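Chapter 4
Choosing a Hand-Held Gripper Kit

A robot arm that must handle clothing needs many recorded grasps to learn from, and few workshops have the time to build their own tools for collecting them. Several firms now sell or hire out kits for this purpose.

We take the Jernura kit as our main case. It is hired in blocks of 75 hours, and the supplier, Tosico, suggests 800 grasps before the first review. Urs Ruchti, who tested it over 9 weeks, found thick coats the slowest items to record – shirts gave him little trouble. 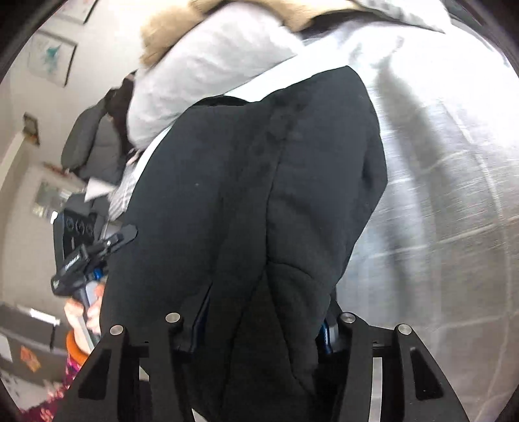

Price alone is a poor guide. A cheaper kit may need 3,000 grasps to give the same result, and the extra hours of labour must be paid for. Section 4.1 sets out how to compare the two costs, starting with the hire agreement.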